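4.2 Equipment planning and cost

Section 4.1 gave the task list. The purchase plan comes out of it, so we put the budget here and not in an appendix. Readers who only want the policy results can skip to Section 5.

We priced three ways to equip a two-handed collection station. Option A, a pair of fixed arms with leader handles (Fasach quote, July). Option B, hand-held grippers in pairs, one per hand. Option C, rent arms from Kellar by the month and buy nothing. A was out early — the quote left no money for spares, and the floor would need bolts. C looked cheap until we added delivery and insurance. Went with B.

Most of the task list is light, thin-walled goods that have to be passed or turned between two hands. Phone cases are the item we planned around. The rim is narrow, the back panel is clear, and there is very little to pinch. Figure 3 shows the kind of hold the pads need to manage. 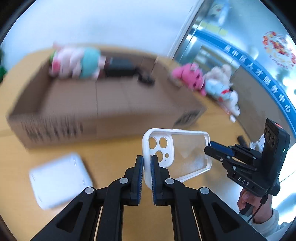 Figure 3. Phone case held upright by its left edge, second gripper at the right.

Pads are the first line in the consumables budget. Ridged pads cost more than flat ones from both suppliers we asked, Norex and Lau, and Lau had the longer lead time. We budget 3 sets per gripper for the project. May be low. Wear depends on how much hard plastic is in the mix, and we dont have a good number for that yet, so the line carries a reserve of 800 dollars which can also go to screws and cables if pads hold up.

Cables deserve their own line. We had them under "misc" in the first draft and that was a mistake, as a failed cable stops a station just as surely as a failed finger. Two spares per station, same length, same connector, bought with the grippers. Mixed lengths were tried in the pilot and the short ones pulled at the handle whenever the operator reached across.

Next is the second gripper. A reviewer of our plan asked whether single-gripper stations would do, with the saving put toward more stations. For pick and place, yes. For the case tasks we say no. A case lying flat on the table gives one gripper a rim to work at, and a second can come to the camera-cutout corner from the other side. Working with one gripper means pushing the case to the table edge or against a box, and that is a different skill from the one we want in the data. So the pair stays, and station count drops from 3 to 2.

Furniture and props came last and cost the least. Ordinary tables, no fixtures. Props are things already on hand — shipping boxes, plush toys, small electronics — and we set no money aside for them apart from replacment phone cases, which scratch. The clutter is wanted. A bare table would be easier to budget for and much less useful, given where the policies are meant to run. Space is a bigger question than price here. A table needs room for a long box at the back and both of the operator's arms in front, and a round top loses usable area near the rim. We did not cost new tables. If the stations move to another room, this should be looked at again before anything is ordered.

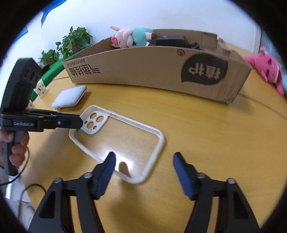

4.3 Order of purchase

Grippers first, in pairs. Pads and spare cables on the same order, to save a second shipping charge. Storage after that. Phone cases can wait until the first station is running.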